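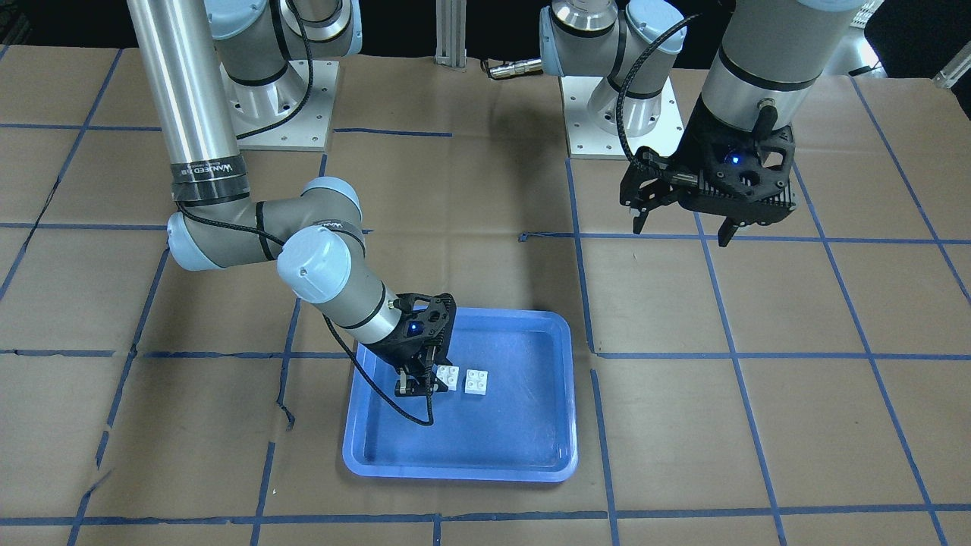

The Slow Work of Keeping a Hardanger Fiddle in Tune

Borghild Bakke keeps the shop cold on purpose. Sixty degrees in the front room, a little less in the back, where the spruce is stacked. She wears two sweaters and a pair of fingerless gloves from the end of October until spring, and she does not offer visitors a coat.

"The wood was here first," she said on the Friday I came by.

Her workshop is on the second floor of a former feed store in Grasbridge, above a bakery that starts its ovens at four in the morning. The heat from the bakery is the reason for the cold. When she took the lease, the floor over the ovens ran so warm that two unfinished tops cracked in the first month. She moved the bench to the north wall, shut off three radiators, and bought a hygrometer for each room. The readings go into a notebook twice a day.

Bakke builds and repairs Hardanger fiddles, the Norwegian folk instrument with a second set of strings running under the fingerboard. A player bows the upper four strings. The lower ones, four or five of them, are never touched by the bow. They ring along with whatever is played above, and they are the reason a single player in a small hall can sound like more than one person.

They are also the reason she has a waiting list.

"People buy one at an estate sale and it has been on a wall for decades," she said. "All the pegs are stuck, the bridge is from some other fiddle, and half the understrings are guitar strings. Then they want to play it at a wedding in June."

The instrument on her bench that morning belonged to a retired schoolteacher in Kusia, a farming town north of Grasbridge with a fiddle club that has met since before she was born. It had come in with a collapsed bass bar, the strip of spruce glued to the underside of the top that carries the load from the low strings. She had the top off and was fitting a new one. The old bar lay beside it, bowed like a slice of dried apple.

Fitting a bass bar is mostly a matter of taking away very little at a time. Bakke rubs chalk on the inside of the top, presses the bar down, lifts it, and looks at where the white has come off on the new wood. Then she planes those spots and does it again. She did this for most of the two hours I was there, and talked while she did it.

She grew up in a house with one fiddle and four children, and she was the third in line for it. By the time her turn came, the pegs slipped so badly that she spent more time tuning than playing. An uncle showed her how to dress them with soap and chalk. She was eleven. After that she fixed the pegs for the rest of the family, and later for the neighbors.

She studied violin making for three years and then worked for a shop in Juhl that handled school rentals. It was not glamorous work. The shop had hundreds of student violins going out each September and coming back each June with the same set of injuries: open seams, snapped necks, chin rests glued on by fathers. Bakke says she learned more there than at school.

"You open a seam with a knife four times a day for a few years and you stop being afraid of it," she said. "At school we did it once and everyone held their breath."

Hardanger work came in through a side door. A customer in Juhl had one, and the owner of the shop did not want to touch it. Bakke took it home. She got it playing again in six weeks and lost money on the job. Then the customer told his friends.

Since opening in Grasbridge she has finished 41 new instruments and kept a numbered card on each. The cards record the source of the wood, the thickness of the top and back at a set of points, the weight before varnish and the weight after. Number 7 is the only one she still owns. She considers it a failure. The back is too stiff, she says, and the lower strings never woke up the way they should have. She keeps it on a hook by the door and plays it when she wants to remember what too stiff sounds like.

I asked to hear it. To me it sounded fine, a bit dry. She then picked up number 38, which was in for a new bridge, and played the same tune. The notes hung in the room after she had lifted the bow. It took a moment for them to clear.

Tuning one of these instruments is a chore that outsiders tend to underestimate. There is no single standard. Players use more than twenty different tunings, some for only a handful of tunes, and every change to the upper strings means changing the ones below. A good player can retune between pieces while telling the audience a story. Most players carry a second fiddle.

The pegs make it harder. A violin has four. A Hardanger fiddle has eight or nine packed into a longer pegbox, and the pegs for the understrings sit close enough that a player with large hands will bump one while turning another. Bakke spends a good share of her week on them. She reams each hole, turns each peg on a small lathe, and fits them with the same chalk test she uses on the bass bar. If a peg goes in crooked by a hair, it will hold on a dry day and let go on a damp one.

She has been asked many times about geared pegs, which have small gears hidden in the shaft and hold their pitch without friction. She will put them in if a customer wants them. They add weight at the head, and on an instrument this light she can feel the difference under the chin. Older players tend to want them. Younger ones tend to refuse, on grounds of tradition, and then come back about the slipping.

Strings are the other running question. The upper set used to be gut, and many players still want it, at least on the lower two. Gut has a rough start to the note that suits dance music. It also goes flat in a hot room. The understrings are thin plain steel for the most part, with a wound one at the bottom. For years Bakke bought hers ready made from abroad and waited weeks for each order. Now she orders wire on the spool from a small supplier called Hurero and twists the loops herself with a hook chucked into a hand drill. A set takes her a few minutes.

The decoration is what most people notice first, and she is plain about the fact that it does nothing for the sound. The fingerboard and tailpiece are inlaid with bone and horn. The top and back are drawn on with black ink, in vines and flowers that follow the edge. The head is usually a carved lion or a dragon, or something between the two. A full set of ink work takes her nine or ten days. She does it in the mornings, when her hand is steady, and she does it with a steel dip pen.

Some customers have asked for plain instruments to save money. She built two. Both owners brought them back within a couple of years and asked for the ink.

What she would like, she says, is more people doing repairs. There is no lack of interest in building. She gets letters from students who want to come for a summer and leave with a fiddle of their own. Few of them ask about setup, and setup is where most old instruments go wrong. The bridge on a Hardanger fiddle is flatter than a violin's, so that the player can sound two strings at once nearly all the time. It also has to let the understrings pass through a slot in its middle at the right height. Cut the slot too high and they buzz against the upper strings. Cut it too low and they go dead.

She teaches this on winter weekends to small groups, at the long table in the back room. Everyone cuts three bridges. The first one is thrown out. The second goes on an old fiddle she keeps for the purpose, and the class listens to it and says what is wrong. The third they take home.

One of her early students now does setups in Juhl, in the same shop where Bakke used to open seams. Another gave up after a season and plays bass in a dance band. She keeps in touch with both.

The club in Kusia holds its fall dance in the Grange hall, and Bakke goes every year with a small case of tools, spare understrings and a bottle of hide glue that she keeps warm in a thermos of hot water. She sets up in the coatroom. Last year she did two pegs, one soundpost and a loose nut before the first break, then danced the second half.

The teacher's fiddle was supposed to be ready for this year's dance. By noon the bar had begun to show chalk along most of its length, with one bare stretch near the upper end. Bakke held the top up to the window and looked along it, then picked up the plane again.

Downstairs the bakery had shut for the day. She checked the hygrometer on the wall, wrote down the number, and opened the window a couple of inches — the floor was still warm, she said, and would be until evening. The glue would have to wait until then. She planned to clamp it at six and leave it overnight.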